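Ticket 354 – Student Robotics Project, Table Wiping Task
Project: Jikotora
Status: Open
Category: Motion / contact control

Summary: The wiping routine does not clean the full tabletop. The project group requests assistance before the end-of-term demonstration.

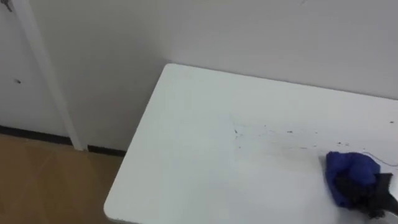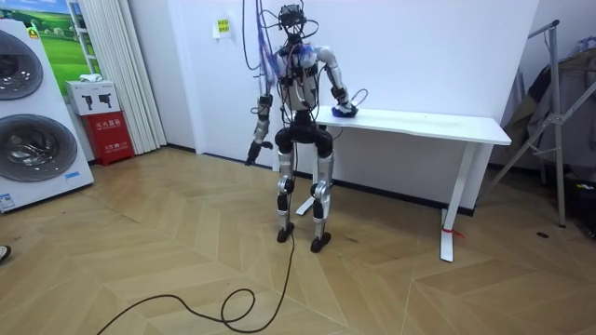
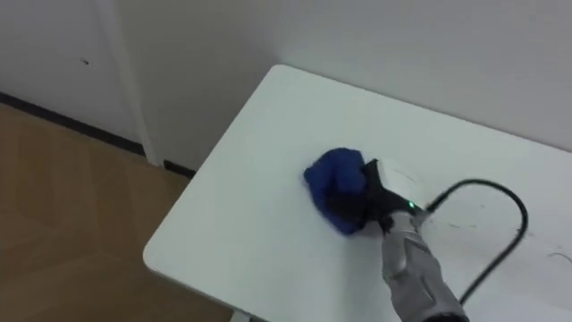 Stoyanova

The task requires the humanoid to hold a blue cloth and wipe crumbs from a white table with one arm. The assessment rules allow six minutes per attempt. The group has completed 20 attempts with the current settings, and fewer than half met the standard.

Two faults have been recorded. The cloth bunches under the gripper, which reduces the area wiped on each stroke. In addition, fine debris is pushed toward the wall and remains outside the programmed path.

Steps taken to date:
Stroke overlap increased to 40 percent – slight improvement.
Cloth folded twice before gripping – no change.
Downward force limit lowered – bunching reduced, smudges remained.
Arm calibration repeated – no errors reported.

The Ruvis controller log contains no warnings. Please advise whether the force limit may be set separately for each stroke, and whether the Fuster path file can be edited by students without supervisor access. Further attempts are suspended pending a reply.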